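4.2 Grasp Candidate Filtering and Contact Descent

The segmentation stage described in Section 4.1 returns a set of object masks and a fused point cloud of the bin interior. Neither is used directly for grasping. The planner first samples antipodal candidates on each mask, then passes them through three filters in a fixed order: kinematic reachability, cable clearance, and finger-to-neighbor clearance. The order was chosen by cost. Reachability is a table lookup, cable clearance is a check against a swept capsule model, and neighbor clearance requires a query against the full cloud for every candidate.

For each mask we draw 60 candidates. The sampler is biased toward the mask centroid but does not exclude points near the boundary, as long and thin objects often have their only usable contact pair well away from the center. Candidates whose approach axis is inclined more than 40 degrees from vertical are rejected before the first filter. This limit comes from the bin walls and from the wrist. Steeper tilts near a wall bring the last link of the arm close to the rim, and the inverse kinematics solver then returns solutions on either side of a singularity for very small changes in target pose.

The cable model deserves some comment. In the first version of the planner, which was written on top of the Dolley motion library, the arm was represented by its rigid links alone. External cabling was handled by adding a fixed margin to the last two links. The margin was either too small at some wrist angles or so large that most candidates near the walls were lost. The present version represents the cable loop at the wrist as a chain of capsules whose poses are interpolated from a table indexed by the last two joint angles. The table was filled by hand in January and has not been changed. It is a coarse model, and it does not account for slack that shifts between one wrist rotation and the next, but it rejects the paths that drag the loop across the rim while keeping most of those that do not.

Finger-to-neighbor clearance is computed for the open gripper at the pre-grasp pose and again along the straight segment down to the contact pose. A candidate is not required to be free of all overlap. Small overlaps with a neighboring object are allowed if the neighbor is lower than the target along the approach axis, and the overlap volume is then carried forward as a penalty in the score. A strict filter was tried and dropped. In dense clutter it left the planner with no candidates for the top object, even in cases where a person watching the bin would have seen nothing wrong with a direct descent.

The remaining candidates are ranked by a weighted sum of four terms: the grasp quality predicted by the network, the overlap penalty, the joint-space distance from the current configuration, and the height of the target above the estimated bin floor. The weights were tuned on the training bins and held fixed for all results in Section 5. The height term has a strong effect on the order in which objects are attempted. Without it the planner prefers isolated objects on the floor, which are easy, and leaves stacked ones until late, when earlier motions have often disturbed them.

Descent is executed as a guarded motion. The controller follows the planned segment at reduced speed and compares the estimated external force along the tool axis with a threshold. On crossing the threshold it stops, holds position, and hands control to the contact routine. The routine compares the stop height with the expected contact height from the cloud. If the two agree within tolerance, the fingers close. If the stop is early, the routine assumes contact with an unmodeled surface and retracts along the approach axis. If the stop is late, the depth estimate for that mask is marked as unreliable and the candidate is scored again with a wider height interval.
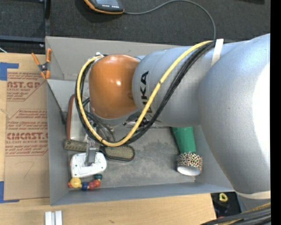
Figure 4. The KUKA arm above the test bin, with a gripper finger pointing down onto a white plastic device that lies over a toy made of colorful beads. The hairbrush passes under the finger.

Configurations like the one in Figure 4 put load on several parts of the method at once. The target lies toward a corner of the bin, so the reachability and cable filters both remove candidates. It also lies on top of a second object with an irregular outline. The bead toy produces a point cloud with many small gaps, and the segmentation stage has a tendency to merge its uppermost points with the lower edge of whatever lies above it. The merged mask moves the centroid, which in turn moves the sampling distribution. We handle this with a normal-consistency check inside each mask. Points whose local normals vary over a short distance are down-weighted in the sampler but are kept in the cloud used for collision checks.

The second difficulty is the support assumption. The height term treats the target as though it rests on something rigid. An object resting on beads may tilt under finger contact, and the contact height reported by the controller then differs from the one predicted by the cloud. We widened the stop tolerance for targets whose mask overlaps another mask in the top view. The wider tolerance accepts some contacts that should have led to a retraction, and the effect of this choice is examined in the ablation.

Translucent and specular surfaces are a separate matter. Depth returns on a translucent body are sparse and are often displaced toward the surface behind it. No attempt is made to correct them. Masks with a low return density are given a conservative height taken from the highest valid point within the mask, extended outward by the finger width, and are treated as obstacles until no other target remains. The bin walls are fitted as planes at start-up and are not updated during a run, so any object leaning on a wall must be separated from the plane fit by distance alone.

4.3 Logging and Replay

Every planning cycle is written to disk with its masks, cloud, candidate list, filter results, and the force trace from the guarded descent. The log format is shared with the Nakajima replay tool, which allows any cycle to be planned again offline with altered weights or filters. The evaluation set holds 2397 cycles, split between the 2 gripper configurations listed in Section 3. Replay is deterministic up to the point of contact - after that, the recorded force trace is played back and cannot respond to a changed pose. For this reason the offline comparisons in Section 5 are limited to candidate ranking and make no claim about grasp success.

The replay tool also exposes the reason codes produced by each filter. These proved more useful in development than the aggregate scores. An early fault in the capsule table, where two joint indices had been swapped, was found by Hongjun Bai from the distribution of cable rejections over wrist angle. The swap had no clear effect on the overall acceptance rate.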